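The Bag of Bags, and What to Do About It

Household Hints with Intan Mandagi

Every kitchen has one. Mine lives between the refrigerator and the wall, and in November it got so fat that the refrigerator door would only open far enough to let out the mustard. So I spent a Friday evening sorting paper bags, and I pass on what I learned to anyone with a similar gap and a similar weakness.

First, be strict about what stays. A bag that held fish goes. A bag with a grease spot goes, however small the spot and however good the pastry. Anything with a damp bottom will never be trusted again and should be torn up for the compost, minus the handles if they're glued on with something shiny. Keep ten bags. I know you have reasons for keeping more. So did I, and I couldn't get at the milk.

Store them flat, standing up like records, folded ends down. A magazine file does the job. So does the slot where the cookie sheets go, if you have fewer cookie sheets than my mother thought a person needed. Don't nest them all inside one big bag. The one you want is always at the center, and pulling it out brings the rest along for company.

Now for putting them to work.

Ripening. Pears, avocados and hard peaches go in a small bag with the top folded over twice. Add a banana if you're in a hurry. Check daily, because an avocado waits for you to leave the house.

Mushrooms. Out of the plastic, into paper, onto a refrigerator shelf. The drawer is too damp. They'll dry a little at the edges, which is a great improvement on slime.

Drying herbs. Tie a loose bunch by the stems, put it head down in a bag, punch a few holes in the sides and hang the lot somewhere airy. The bag keeps off the dust and catches the leaves that drop. Write the name on the outside. Dried oregano and dried marjoram look like the same crumbs, and I have served both as the other.

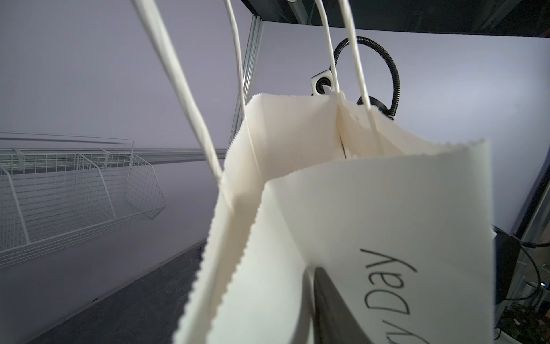

Vulomow Home Pages, No. 307

Handles. Twisted paper ones hold up better than you'd think so long as the load hangs straight down. Cans on the bottom, bread on top, and one hand through both loops. Carry by a single loop and the bag tips, and you get to meet your neighbors while chasing lemons. For anything heavy, lay a piece of cardboard in the bottom first. The back of a cereal box, trimmed to fit, is fine.

Torn tops. A nick in the rim will run down the side the first time you're in the rain with both hands full. Fold the top edge down an inch all the way around and it stops there. If the handles are in the way, put a strip of paper tape over the nick, inside and out. Clear tape works too but then the bag can't go in the recycling, and you'll forget, and I'll say no more about it.

Drawer liners. Cut along one side seam, cut off the bottom, and iron the sheet on low with no steam. Plain side up. Mine have been in the spice drawer through one turmeric incident and came out looking antique.

Windows. A crumpled handful of plain brown bag will buff glass nicely after you've washed it. Skip anything with heavy printing — I once gave the bathroom mirror a faint pink haze that made everyone look rested, and it took two washes to shift.

Gifts. A plain bag turned inside out makes perfectly good wrapping for a book. You'll get a fold line down the middle. Put the ribbon over it.

A few of you have written to ask about smells. Cut onion will haunt paper for a week, so keep onion bags for onions. A spoonful of baking soda shaken around in a musty one helps, then leave it open overnight and tip the powder down the sink in the morning. If it still smells like a basement, let it go. There's another bag coming on your next trip to the store, and very likely two.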